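Kleinkram am Schreibtisch ordnen

Von Carola Vogler
Zuletzt aktualisiert: August
274 Mal geteilt | 7 Kommentare

Büroklammern, Reißzwecken, Gummiringe und Ersatzminen sammeln sich in jeder Schublade. Mit einem Samstagvormittag und ein paar Dosen mit Deckel bekommt man das in den Griff.

Zuerst alles ausleeren und nach Art sortieren. Verbogenes und Verrostetes kommt gleich weg. Stifte kurz auf Papier ausprobieren.

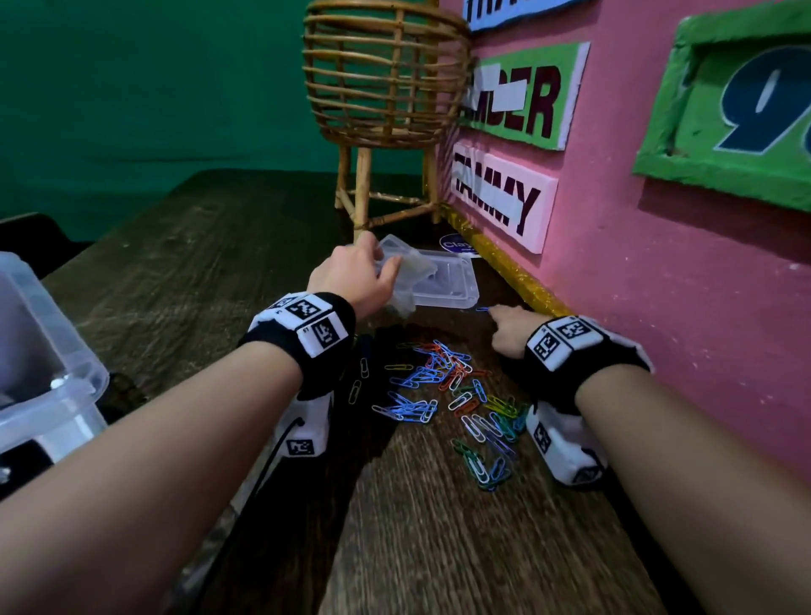 Eine blaue Büroklammer neben dem durchsichtigen Deckel.

Danach die Mengen festlegen. Von Klammern reicht eine Handvoll am Platz, der Rest wandert in den Vorrat. Für den Vorrat nehme ich Boxen, die sich stapeln lassen und fest schließen. Vor dem Kauf die Schublade ausmessen, auch die Höhe. Vier kleine Fächer sind praktischer als ein großes.
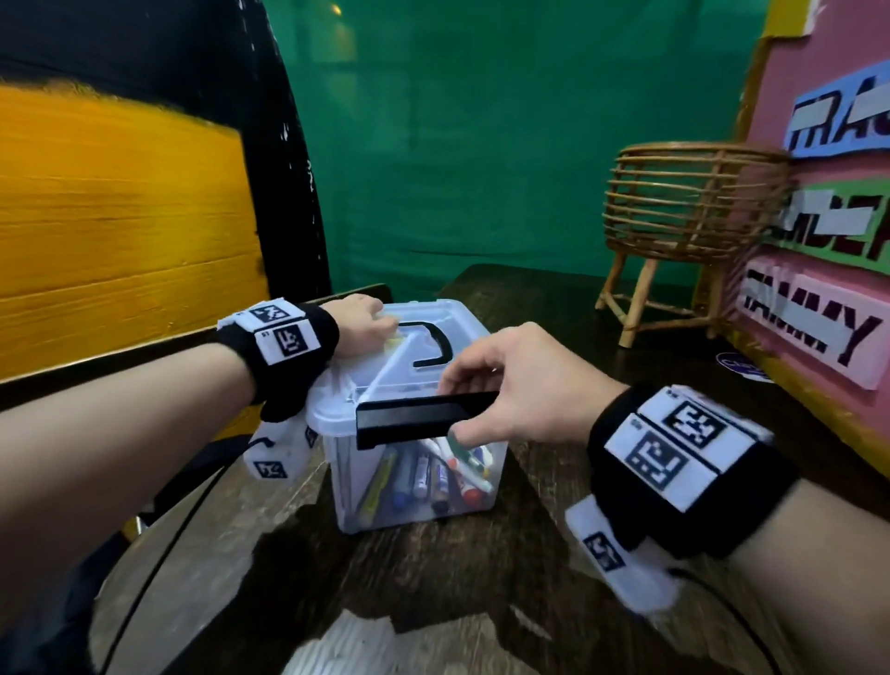

Beschriftet wird zum Schluss, am besten auf der Stirnseite. Kreppband genügt und lässt sich später wieder abziehen. Schwere Sachen wie Locher und Heftklammern gehören nach unten. Was man täglich braucht, bleibt in Griffweite.

Gummiringe werden mit der Zeit spröde. Ich lagere sie dunkel und sehe sie einmal im Jahr durch. Batterien bekommen eine eigene Dose und liegen nie lose zwischen Metallteilen.

Weitere Beiträge
Kabel beschriften und aufwickeln
Papierablage für kleine Wohnungen
Schubladeneinsätze aus Karton bauen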